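Prukix Hand-Held Gripper, Standard Kit: My Long Review

Posted 28 July 2019 by Saskia Tipoki

I've had the Prukix on my bench long enough now that it has coffee on it, so I figure it's time to write it up properly. A few of you asked after my short post whether it's worth the money over building your own, and the answer takes a bit of explaining (sorry, get a drink).

First, what you get. The Prukix comes in two versions, the Standard and the Mathew. I bought the Standard, which is $199 from Zosbridge and includes the handle, the two-finger head, one pair of flat pads, a camera mount and a little bag of spare screws. The Mathew is $400 and adds a nicer trigger, a second set of pads and a hard case. You bring your own camera for either one. Mine arrived well packed, with a printed assembly sheet that skips a step between mounting the head and hooking up the trigger linkage. Email Zosbridge and they'll send you the corrected sheet. They did that for me the same day, which I liked a lot!

Putting it together took me 60 minutes, and I'm slow. Flynn Rewi, who shares my workshop and has much better eyesight, says he could do it in half that, and I believe him. The only fiddly part is getting both fingers to close evenly. You set that with the small adjuster under the handle, and it helps to close the pads on a strip of paper and tug on it while you turn.

If you're new to these, the idea is that you do a job by hand with the gripper, the camera records it from the gripper's point of view, and those recordings go into training a robot arm that wears the same fingers. So the feel of the thing in your hand matters more than you'd think. You'll be repeating one motion over and over, and if the trigger is stiff you get lazy and the recordings get lazy with you.

The trigger on the Standard is okay. It has a long pull and a slightly mushy end, and I got used to it in an afternoon. After a long session my index finger was tired but my wrist was fine, so the balance must be decent.

Now the part I really wanted to test, which was sheet plastic. Everybody's demo is cups and blocks. My actual work is bagging and lining, and thin plastic film is a horrible thing to pick up with flat fingers. It slides, it bunches, it looks different every time you touch it, and it's shiny on top of that.

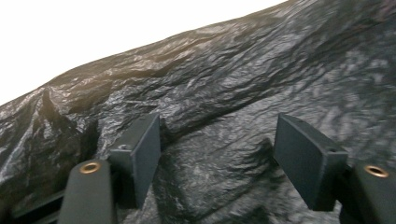 I did 150 grabs over a few evenings, dark film only, and kept notes. Going for a raised fold worked far better than going for a smooth-ish patch, no surprise there. What did surprise me was how much the approach angle mattered. Coming straight down, the pads tended to push the film away ahead of them. Tipping the handle back a little and closing slowly, I got a good pinch most of the time. Closing fast was hopeless.

The flat pads are the weak spot for this kind of job. They're great on boxes, and fine on cloth, but on film I wanted something grippier. I stuck a bit of thin rubber on mine halfway through and the difference was big enough that I'd call it a must if you handle bags or tarps. Zosbridge tells me a rubber-faced pad set is due in October, and I'll buy a pair and report back. The pads swap with a small hex key, so it's a quick job.

One more thing on shiny material: watch your exposure. I had a lamp off to one side, and a white background can blow right out while the film itself still looks fine. Lock your camera settings before you start, and do a short test clip. I lost a whole evening's worth by leaving mine on auto, which was entirely my own fault.

Little gripes, in no order. The cable clip on the handle is too tight for my cable. The sticker with the serial number is exactly where my palm goes and has already half peeled off. And I wish the spare screws were labeled, as two of the sizes look the same until you try them.

Would I buy it again? Yep, the Standard, with rubber on the pads from day one. Flynn tried his cousin's Mathew and says the trigger is lovely, but he wouldn't pay double for it and neither would I. If you're recording all day, every day, you might feel differently.

Questions go in the comments as usual. I'm putting together a parts list for the rubber facing and will add it under this post once I've checked the thickness.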